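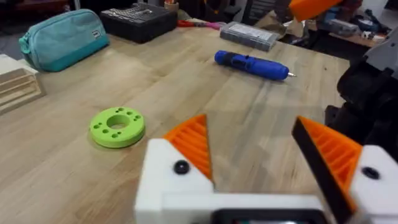 읽는 시간 11분

4장. 설치와 초기 설정

본 장은 Oritz 탁상형 제습기 제어 모듈(이하 "제어 모듈")을 목공 작업실 또는 목재 보관실에 설치하고 초기값을 입력하는 절차를 설명한다. 제어 모듈은 Prustus 습도 센서 및 Stojanovska 계열 제습기와 함께 사용한다. 다른 계열의 제습기를 연결하는 경우에는 본 장의 4.3절을 적용하지 말고 부록 C의 접점 배선표를 따른다.

본 장의 절차는 2장(구성품 확인)과 3장(안전 사항)을 모두 읽은 상태를 전제로 한다. 배선 작업은 분전반 차단기를 내린 상태에서 실시한다.

4.1 설치 장소의 선정

제어 모듈과 센서는 서로 다른 위치에 설치한다. 제어 모듈은 조작이 편한 벽면에, 센서는 실내 공기의 대표값을 얻을 수 있는 위치에 둔다.

1. 제어 모듈을 설치할 벽면을 정한다. 외기에 면한 벽은 내부 결로가 생길 수 있으므로 칸막이벽을 우선한다.
2. 바닥에서 조작부 중심까지의 높이를 눈높이에 맞춘다. 표시창은 아래에서 올려다볼 때 대비가 떨어진다.
3. 센서를 설치할 위치를 정한다. 다음 위치는 피한다.
 - 제습기 토출구의 정면
 - 출입문과 창문의 개폐로 기류가 직접 닿는 곳
 - 직사광선이 드는 곳
 - 집진기 배기구 주변
 - 도장 건조대 또는 접착제 사용 구역의 바로 위
4. 센서와 제어 모듈 사이의 배선 경로를 확인한다. 동력선과 같은 전선관에 넣지 않는다. 교차가 불가피한 경우 직각으로 교차시킨다.
5. 배선 길이를 실측한다. 기본 제공 케이블의 길이는 5 m이다. 이를 초과하는 경우 별매 차폐 케이블을 사용하고, 일반 신호선을 이어 붙이지 않는다.

주의: 목재를 적재한 선반 내부에 센서를 넣으면 실내 습도가 아닌 적재물 사이의 국부 습도가 측정된다. 적재물 내부의 관리가 목적이라면 센서를 추가로 구입하여 보조 채널에 연결한다.

참고: 천장이 높은 작업실에서는 상부와 하부의 습도 차가 크게 나타난다. 이 경우 센서 높이는 작업대 상판과 비슷하게 맞춘다. 판재를 상부 다락에 보관하는 경우에는 보조 채널을 다락에 배정한다.

4.2 제어 모듈의 고정

1. 제어 모듈 뒷면의 고정판을 분리한다. 하단의 걸쇠를 누른 상태에서 본체를 위로 밀면 빠진다.
2. 고정판을 벽에 대고 수평을 맞춘 다음 나사 구멍의 위치를 표시한다.
3. 벽 재질에 맞는 고정구를 사용한다. 석고보드에는 전용 앵커를, 합판 또는 각재에는 동봉된 목나사를 쓴다. 콘크리트용 앵커는 동봉되지 않는다.
4. 고정판을 설치한다. 나사는 네 개를 모두 체결한다. 고정판이 휘면 본체가 끝까지 걸리지 않으므로 대각선 순서로 조금씩 조인다.
5. 케이블을 고정판 중앙의 개구부로 인출한다. 여유 길이를 한 뼘 정도 남긴다.
6. 본체는 아직 걸지 않는다. 4.3절의 배선을 마친 뒤 건다.

주의: 전동 드릴의 토크를 낮게 설정한다. 과도하게 조이면 고정판의 나사 구멍 주변에 균열이 생긴다. 균열이 생긴 고정판은 교체한다.

4.3 배선

경고: 감전 위험. 차단기를 내리고 검전기로 무전압을 확인하기 전에는 단자 덮개를 열지 않는다. 상시 전원의 인입 공사는 해당 자격을 갖춘 사람이 실시한다.

단자대는 본체 뒷면에 있으며 왼쪽부터 전원, 센서, 보조 센서, 제습기 출력, 경보 출력의 순서로 배열되어 있다. 각 단자의 기호는 덮개 안쪽에 인쇄되어 있다.

1. 단자 덮개의 나사를 풀고 덮개를 연다.
2. 센서 케이블의 피복을 덮개 안쪽의 게이지 길이에 맞추어 벗긴다. 길게 벗기면 인접 단자와 접촉할 수 있다.
3. 센서 케이블의 네 가닥을 단자 기호에 맞추어 연결한다. 차폐선은 제어 모듈 쪽의 접지 단자에만 연결하고 센서 쪽은 절연한다. 양쪽을 모두 접지하면 측정값이 주기적으로 흔들린다.
4. 보조 센서를 사용하는 경우 같은 방법으로 연결한다. 사용하지 않는 경우 보조 단자를 비워 둔다. 단락시키지 않는다.
5. 제습기 출력 단자에 Stojanovska 제습기의 원격 제어선을 연결한다. 극성은 없다.
6. 경보 출력을 사용하는 경우 부저 또는 표시등을 연결한다. 출력은 무전압 접점이며, 표시등용 전원은 별도로 준비한다.
7. 전원선을 연결한다. 제어 모듈의 정격 전원은 직류 12 V이다. 동봉된 전원 장치를 사용한다.
8. 각 가닥을 가볍게 당겨 빠지지 않는지 확인한다.
9. 단자 덮개를 닫고 나사를 조인다.
10. 본체를 고정판 위쪽에 맞추고 걸쇠가 걸리는 소리가 날 때까지 아래로 민다.

주의: 제습기의 주전원을 제어 모듈의 출력 접점으로 직접 개폐하지 않는다. 접점이 융착되면 제습기가 정지하지 않는다.

참고: 원격 제어선이 없는 구형 제습기는 Trarkunura 중계기를 통하여 연결한다. 중계기의 설치 방법은 중계기에 동봉된 설명서를 따르고, 제어 모듈의 메뉴에서 출력 방식을 "중계"로 변경한다.

4.4 최초 전원 투입

1. 차단기를 올린다.
2. 표시창의 모든 문자가 점등되는지 확인한다. 일부가 점등되지 않으면 전원을 끄고 판매점에 문의한다.
3. 표시창에 펌웨어 번호가 나타난다. 번호가 2,651 미만이면 보조 채널 평균 기능을 사용할 수 없다. 기능이 필요한 경우 7장의 갱신 절차를 먼저 실시한다.
4. 표시창이 측정 화면으로 바뀔 때까지 기다린다. 센서가 안정되기 전에는 습도값이 점멸한다.
5. 습도값의 점멸이 멈추면 다음 절로 진행한다. 30분이 지나도 점멸이 계속되면 4.8절을 참조한다.

참고: 센서를 추운 곳에서 보관하다가 실내로 들여온 경우 표면의 결로가 사라질 때까지 높은 값이 표시된다. 이 상태에서 보정을 실시하지 않는다.

4.5 초기값 입력

설정 메뉴는 [설정] 버튼을 길게 눌러 연다. 항목의 이동은 [위], [아래] 버튼으로, 확정은 [설정] 버튼을 짧게 눌러 실시한다. 아무 버튼도 누르지 않으면 측정 화면으로 돌아가며, 확정하지 않은 값은 저장되지 않는다.

1. 언어를 선택한다.
2. 시각을 입력한다. 24시간 형식으로만 입력할 수 있다. 야간 운전을 사용하지 않더라도 기록 기능이 시각을 참조하므로 반드시 입력한다.
3. 목표 습도를 입력한다. 값은 보관하는 목재의 목표 함수율에 따라 정한다. 환산표는 부록 B에 있다.
4. 동작 폭을 입력한다. 공장 출하값은 상대습도 5 %이다. 동작 폭은 제습기가 정지한 뒤 다시 운전을 시작할 때까지 허용하는 습도 상승분을 뜻한다.
5. 최소 정지 시간을 입력한다. 단위는 초이며 공장 출하값은 200이다. 제습기 제조사가 더 긴 시간을 지정한 경우 그 값을 따른다.
6. 보조 채널의 사용 방식을 선택한다.
 - 사용 안 함: 주 센서만 사용한다.
 - 표시만: 보조값을 표시하되 제어에 반영하지 않는다.
 - 평균: 두 센서의 평균으로 제어한다.
 - 높은 값: 두 값 가운데 높은 쪽으로 제어한다.
7. 경보 상한과 하한을 입력한다. 하한 경보는 과건조를 알리는 용도이며, 켜지더라도 가습 동작은 하지 않는다.
8. [저장] 항목에서 [설정] 버튼을 누른다. 표시창에 "완료"가 나타난다.

주의: 동작 폭을 지나치게 작게 설정하면 제습기의 기동과 정지가 잦아져 압축기의 수명이 줄어든다. 최소 정지 시간을 해제하는 방법으로 응답을 빠르게 하지 않는다.

참고: 난방을 시작하는 시기에는 실내 습도가 짧은 기간에 크게 떨어진다. 12월부터는 목표 습도보다 하한 경보의 설정을 먼저 점검한다. 얇은 판재와 상감용 무늬목은 두꺼운 각재보다 먼저 영향을 받는다.

4.6 야간 운전

야간 운전은 지정한 시간대에 목표 습도와 동작 폭을 별도의 값으로 바꾸는 기능이다. 소음 제한이 있는 건물에서 사용한다.

1. 설정 메뉴에서 "야간"을 선택한다.
2. 시작 시각과 종료 시각을 입력한다. 종료 시각이 시작 시각보다 이르면 다음 날의 시각으로 처리된다.
3. 야간 목표 습도를 입력한다. 주간 값과의 차이가 클수록 종료 시각 직후의 연속 운전 시간이 길어진다.
4. 야간 동작 폭을 입력한다.
5. 저장한다. 측정 화면 오른쪽 위에 달 모양의 기호가 나타난다. 시간대 밖에서는 기호의 윤곽만 표시된다.

4.7 동작 확인

초기값을 저장한 뒤에는 반드시 동작을 확인한다. 문과 창문은 닫고 집진기는 정지시킨다.

1. 현재 습도값을 기록한다.
2. 설정 메뉴의 "시험"에서 "제습 출력"을 선택한다. 제습기가 기동하는지 확인한다.
3. 시험을 종료한다. 제습기가 정지하는지 확인한다.
4. "경보 출력"을 선택하여 같은 방법으로 확인한다.
5. 측정 화면으로 돌아가 목표 습도를 현재값보다 낮게 임시로 변경한다. 최소 정지 시간이 지난 뒤 제습기가 자동으로 기동하면 정상이다.
6. 목표 습도를 원래 값으로 되돌리고 저장한다.
7. 물통 또는 배수 호스의 상태를 점검한다. 배수 호스는 전 구간이 내리막이 되도록 고정한다.

참고: 시험 중에는 최소 정지 시간이 적용되지 않는다. 기동과 정지를 반복하여 시험하지 않는다.

4.8 설치 직후의 이상과 조치

표시창이 켜지지 않음
전원 장치의 연결과 극성을 확인한다. 극성이 반대인 경우 보호 회로가 동작하며, 바르게 연결하면 복귀한다.

습도값이 계속 점멸함
센서 케이블의 신호선 두 가닥이 서로 바뀌었는지 확인한다. 바르게 연결되어 있으면 기본 제공 케이블로 교체하여 다시 확인한다.

"E2"가 표시됨
보조 채널이 설정되어 있으나 보조 센서가 검출되지 않는다. 센서를 연결하거나 설정을 "사용 안 함"으로 변경한다.

습도값이 다른 습도계와 다름
두 기기를 같은 위치에 두고 하룻밤이 지난 뒤 비교한다. 차이가 남으면 6장의 보정 절차를 실시한다. 비교 대상 습도계의 정확도를 먼저 확인한다.

제습기가 정지하지 않음
제어 모듈의 출력 표시가 꺼져 있는지 확인한다. 꺼져 있는데도 제습기가 운전 중이면 제습기 본체가 수동 연속 운전으로 설정되어 있을 수 있다. 본체의 운전 방식을 "원격"으로 변경한다.

설정값이 저장되지 않음
[저장] 항목을 거치지 않고 메뉴를 닫은 경우이다. 절차대로 저장하였는데도 값이 사라지면 내장 전지의 교체 시기를 확인한다. 교체 방법은 8장에 있다.

4.9 설치 기록

다음 항목을 본 설명서 뒷면의 기록란에 적어 제어 모듈 가까이에 보관한다. 수리를 의뢰할 때 필요하다.

- 펌웨어 번호
- 센서의 제조 번호와 설치 위치
- 케이블의 종류와 길이
- 목표 습도, 동작 폭, 최소 정지 시간
- 보조 채널의 사용 방식
- 출력 방식(직접 또는 중계)

센서의 위치를 옮긴 경우에는 기록을 고치고 4.7절의 동작 확인을 다시 실시한다. 보정값은 센서에 저장되므로 위치를 옮겨도 유지되지만, 센서를 교체하면 새로 보정하여야 한다.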